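町の台所の聞き書きプロジェクト「Inga」 参加者募集のお知らせ

こんにちは。食と暮らしの聞き書きを続けている小さな編集室、Vunurarです。冬の寒さがまだまだ居座っていて、朝、台所の蛇口をひねるのに少し勇気がいる日が続いていますが、皆さまいかがお過ごしでしょうか。

このたび、家庭に残っている手書きの料理帳や、紙には一度も書かれたことのない「うちの味」を聞き取り、一冊の本にまとめるプロジェクト「Inga」の参加者を募集することになりました。少し長いお知らせになりますが、お茶でも淹れて、のんびりお付き合いいただけたら嬉しいです。

このプロジェクトを始めたわけ

きっかけは、編集室に届いた一通のお便りでした。亡くなったお母さまの料理帳を整理していたら、煮しめのページに「しょうゆ、いつものくらい」とだけ書いてあって、その「いつも」がどうしても分からない、という内容でした。何度作っても少し違う。けれど、その少し違う煮しめを家族で囲んで、ああでもない、こうでもないと話している時間がとても楽しかった、とも書いてありました。

お便りを読んで、私たちはしばらくその話ばかりしていました。分量のきっちり書かれた料理本は本屋さんにたくさん並んでいます。もちろんそれも大好きで、編集室の棚にもずいぶん詰め込んでありますが、「いつものくらい」としか書かれなかった料理のことを、その人の話しぶりごと残しておく本があってもいいのではないか。そんなふうに話がふくらんで(ふくらみすぎて途中で何度かしぼんだりもしながら)、ようやく形になってきたのがIngaです。

立派な郷土料理である必要はまったくありません。お弁当の卵焼きに砂糖を入れるか入れないか、カレーの残りを翌日どうするか、風邪をひいたときに何を食べさせてもらったか。ご本人が「こんなもの、料理のうちに入らないよ」とおっしゃるものほど、聞いているこちらは身を乗り出してしまいます。

募集する方

今回は、二つの形でのご参加をお願いしています。

一つ目は「語り手」です。ご自分の家の料理について、お話を聞かせてくださる方を20名募集します。年齢、性別、お住まいの年数は問いません。長くこの町で暮らしてこられた方も、越してきたばかりで、よその土地の味をお持ちの方も大歓迎です。お話は一回、長くても二時間ほどを予定しています。話すのが苦手だという方は、料理帳やメモを見せていただきながら、ぽつりぽつりとでも構いません。ご家族やお友だちと一緒に来ていただいても大丈夫です。

二つ目は「聞き手」です。語り手のお話をうかがい、文章に起こしてくださる方を4名募集します。聞き書きの経験は必要ありません。文章を書くことがお好きで、人の話を途中でさえぎらずに待てる方でしたら、きっと楽しんでいただけると思います。聞き手の方には、活動を始める前に3回の勉強会に出ていただきます。録音の仕方、話し言葉を文章に直すときのあれこれ、個人的なお話をお預かりするうえでの約束ごとなどを、お菓子をつまみながらゆっくり学ぶ会です。

聞き手の方は、お一人で五名の語り手を担当していただきます。担当の組み合わせは、皆さんのご都合やお話の内容をうかがったうえで、編集室のほうで考えさせていただきますね。

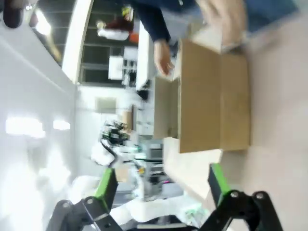

お話をうかがう場所は、商店街のはずれにある町の集会室「Clevgate」です。小さな台所がついていますので、話しているうちに「やっぱり作ったほうが早い」となったときには、その場で作っていただけます。去年の試し聞きの会では、だし巻きの話をしてくださった方がとうとう腕まくりをなさって、結局みんなでお昼をごちそうになってしまいました。あの日のだし巻きの話は、本の見本の原稿にも入れてあります。

Clevgateまで足を運ぶのが難しい方には、ご自宅へおうかがいすることもできます。お申し込みのときに、遠慮なくお知らせください。入口に一段だけ段差がありますので、車椅子や歩行器をお使いの方も、前もってひと声かけていただければ、スロープを出してお待ちしています。

お預かりする料理帳について

古い料理帳や切り抜きをお持ちの方は、ぜひ見せてください。油のしみも、端のちぎれたところも、そのままで構いません。むしろ、どのページにいちばんしみが多いかで、そのおうちの好物が分かったりするので、どうかきれいにしないままお持ちくださいね。

原則としてお話の当日に拝見し、その日のうちにお返しします。撮影や書き写しに時間のかかりそうなものだけ、預かり証をお渡ししたうえで二週間までお借りすることがあります。お預けいただかなくても参加にはまったく差し支えありませんので、手元から離したくないものは、どうぞそのままお手元に。

謝礼と費用

語り手の方には、お話一回につき、町内の共通商品券と、完成した本を一冊差し上げます。作っていただいた料理の材料費は、レシートをお持ちいただければ編集室が負担いたします。

聞き手の方には、原稿一本につき1699円をお支払いします。端数がついていて不思議に思われるかもしれませんが、制作費から印刷代を引いて、原稿の本数できれいに割ったらこの金額になりました。お仕事と呼ぶにはささやかな額で心苦しいのですが、交通費は別にお支払いしますし、勉強会の参加費や教材費もいただきません。録音機は編集室のものをお貸しします。お使い慣れたものがあれば、もちろんそちらで結構です。

これからの流れ

お申し込みをいただいた方には、編集室から順にお電話かお手紙でご連絡します。聞き手の方とは、勉強会の前に一度、三十分くらいお話しする時間をいただければと思います。面接というほどかしこまったものではなく、最近おいしかったものの話などをするつもりです。

勉強会は春のうちに終え、そのあと夏の終わりまでかけて、語り手の皆さんのお話をうかがいます。暑い時期はお年を召した方の負担にならないよう、午前中の早い時間を中心に予定を組みます。秋に原稿を整え、語り手ご本人に読んでいただいて、「ここは載せないで」「ここはもう少し足したい」というところを直します。本の完成は12月の予定です。お正月の支度が始まる前に、皆さんのお手元に届けたいと考えています。

本の組版と印刷は、同じ町の印刷所Terktonにお願いしました。料理帳の手書き文字をできるだけそのままの風合いで載せたいという、こちらのわがままな相談に何度も付き合ってくださっています。台所で開いたまま置いておけるよう、平らに開く綴じ方にする予定です。

お名前と掲載について

本に載せるお名前は、本名でも、呼び名でも、「南町のおばあちゃん」のような書き方でも構いません。ご家族のことや昔のご苦労など、お話の中には外に出したくないことも混じってくるものだと思います。原稿はかならずご本人に確認していただき、ご了承のない部分は載せません。途中で気が変わられた場合も、印刷に入る前でしたら取り下げていただけます。録音は原稿の確認が終わった時点で、ご希望に応じて消去するか、ご本人にお渡しします。

お申し込み方法

次のことを書いて、Clevgateの受付に置いてある申込箱に入れてください。用紙は受付にありますが、便箋でもはがきでも、お手持ちの紙で結構です。

お名前(ふりがな)
ご住所とお電話番号
語り手、聞き手のどちらをご希望か
語り手の方は、お話ししてみたい料理を一つ
聞き手の方は、最近だれかに聞いて心に残った話を、短くて構いませんので一つ
ご都合のつきやすい時間帯
そのほか、お体のことや送り迎えのことなど、知っておいてほしいこと

字を書くのが大変な方は、受付の者に口頭で伝えてくだされば、その場で書き取ります。ご家族が代わりに申し込まれる場合は、ご本人にひと言お話ししてからにしてくださいね(以前、内緒で申し込まれたお父さまが、当日とてもびっくりしていらっしゃいました)。

締め切りは三月末日です。語り手のお申し込みが定員を超えた場合は、お話の内容や地域がなるべくいろいろになるように選ばせていただきます。今回ご一緒できなかった方のお話も、次の機会のために大切に控えておきますので、迷っていらっしゃる方もどうぞ気軽にお出しください。

よくいただくお尋ね

料理が得意でなくても語り手になれますか、とよく聞かれます。はい、なれます。食べる専門の方のお話も、とても楽しみにしています。お父さまの作る焼きめしがどれだけしょっぱかったか、というお話だけで一時間笑い通しだったこともあります。

外国で育った方からも、日本語があまり上手ではないけれど参加できるか、というご相談をいただきました。ぜひいらしてください。言葉を助けてくださる方と一緒のご参加も歓迎ですし、編集室のほうでもできる限りお手伝いを探します。

聞き手と語り手の両方に申し込みたい、という方もどうぞ。用紙に両方書いていただければ大丈夫です。

お茶の用意をして、皆さまのお申し込みをお待ちしています。

2019年2月25日
Vunurar編集室 Inga係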